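What We Learned Writing Safety Rules for a Robot That Hangs Up Shirts

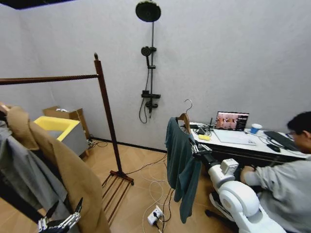 538 words in the original class version, trimmed a bit for this page

So my project partner Mawar Entili and I picked the "rules and good practice" option for our robotics course, mostly because we thought it would be the easy one. It was not the easy one! We ended up with a rulebook we call Puketti, and I'm still changing it.

The task sounds simple enough. The robot picks up a shirt on a hanger, carries it through the air and gets it onto a clothes rack. Our first draft had 20 rules in it, and half were things like "be careful near the arm." Our instructor, Eero Rantala, circled every "be careful" and wrote "how?" next to it. Fair.

The rule I like best now is the one about people sitting close. When somebody is at the desk right next to the arm, with a hand near its base, who is allowed to start a motion? We wrote that only the person nearest the arm can say go, and they have to say it out loud (nodding doesn't count, we tried nodding). They also need to know where the stop button is before anything gets powered up.

Then there's the floor. A power strip on the tiles right under the shirt, with white and black cables running off toward the rack and the desk – I walked past that kind of thing for weeks before it occurred to me to write it down. The rule says cables get routed along the wall and taped before a session, and power strips stay out of the space under the arm. Mawar wanted drinks banned from the desk too. I voted against it and lost, so paper cups now go on the windowsill in the hallway.

Clothes have their own section. A long sleeve hanging down can catch on a rack post, so the path has to leave room for the whole garment and not just the hanger. We set 60 seconds as the longest the robot may hold a piece of clothing up while we stand there arguing about the next step. After that it goes back down. We also said no coats until shirts are boring, but coats do end up on the rack anyway, so that one got rewritten as "know what is already hanging there."

We kept a session log in a plain text file and it grew to 3367 lines by August, which was way too much to read. If I did it over I'd log only stops, drops and rule changes, and put initials on each one. Half my entries say "weird again" and I have no idea what was weird.

One thing we didn't solve is two hands working at once. Our rules talk about "the hand" like there's only one, and Eero caught it in the last review. Should both stop if one drops something? Mawar says yes, always. I think it depends on whether the other one is holding something up over a person's stuff – so the draft says both stop and keep their grip, with a question mark after it.

The next group can have the whole rulebook, question marks included. Please fix section four first, the numbering skips from 4.2 to 4.5 and I can't find the missing rules anywhere.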